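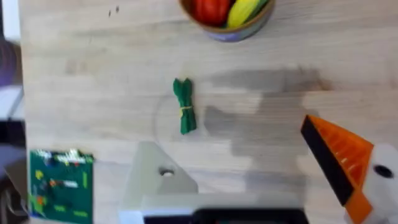
Jastville, January

Hello again from the back bench! Last time I promised you numbers, so I'll get them out of the way first. We finished the month with 1,537 recorded episodes, of which 516 are the pick-and-place set that Yaman (our training pipeline, for anyone who signed up recently) has been waiting for. An episode, for our purposes, is one go at one task, from the arm leaving its rest position to the arm getting back there. Some take a few seconds and some go on forever while I mutter.

The produce tasks are my favourite and also the ones I'm worst at. The bunch of greens with the yellow band around its middle is a lovely thing to teach with, because there's a right way to come at it and about a dozen ways that nearly work. Come in square across the band and you've got a decent hold. Come in along the length and you're chasing it across the table. The learning system needs to see good grasps started from all sorts of places, so between episodes I move the bunch, turn it a bit, shift the bowl, and go again. It sounds dull and some afternoons it is. I've started listening to old radio plays.

Saadet Bilgin sat down with me in the second week and went through my early recordings, and I came out of it a bit humbled. I had a habit of starting with the bunch standing straight up and down in the wrist view, bowl at the top, every time. I thought I was mixing it up! I was moving things a few centimetres and calling that variety. She had me redo the lot with the bunch lying every which way, and with the bowl left, right and close in. She also wants the odd clumsy approach that gets corrected partway, so the policy learns how to recover as well as how to get it right the first time. Those I can supply in bulk.

A quick word on labels, as a few of you wrote in. We write the instruction before the episode, never after. If I plan to put the greens in the bowl and they end up beside the bowl, the label still says bowl and the episode gets marked as a miss. I'd been fudging this a little (sorry, Saadet) and the fudged ones have been pulled out.

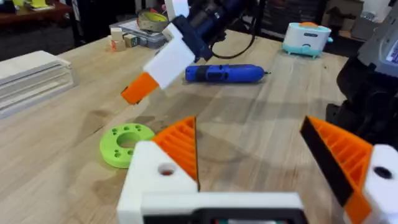 Two-arm recording is the part I get asked about most, and it's where I've spent the back half of the month. One arm on its own is a matter of patience. With two you have to decide who goes first, who waits, and how close they can get before one is blocking the other's view of the job. We've been doing short runs over the big butcher-block table with a mixed bag of things on it, and the blue cordless screwdriver is the one that sorts the good demonstrations from the bad. The grip band in the middle is the obvious place to grab, and the bit sticking out at one end means the two ends aren't the same, so a handover has to respect which way it's pointing. I now say "bit end, bit end" under my breath all day long. The lime-green printed ring is a different sort of trouble. It lies flat, and a finger has to get at an edge or down through the big hole, and I change my mind halfway more often than I'd like.

We keep other bits and pieces on the table on purpose, by the way. The toy toaster gets to be the target in some episodes and just part of the furniture in others, and the same goes for the little wooden blocks. If the only thing on the table is the thing you want picked up, the system never has to read the instruction.

On the software side, the Vekton recorder is behaving much better since the update. It stamps everything in Unix time now, so lining up the wrist views with the arm positions is a one-line job. Before that I was doing it by eye in a spreadsheet, and I lost 17 episodes to a clock that had drifted. They're gone for good and I've stopped being cross about it – mostly.

Still to do: 4 more tasks on the list before the next training run. Two are sorting jobs, one is stacking, and one is a handover with the screwdriver, which Saadet has put me down for, thank you very much. If you'd like to have a go at driving, we start at 9:30 most mornings and there's a spare chair. First-timers are very welcome. Your recordings will look nothing like mine, and we could do with more of that. Bring a jumper, the heater at this end is still on the blink.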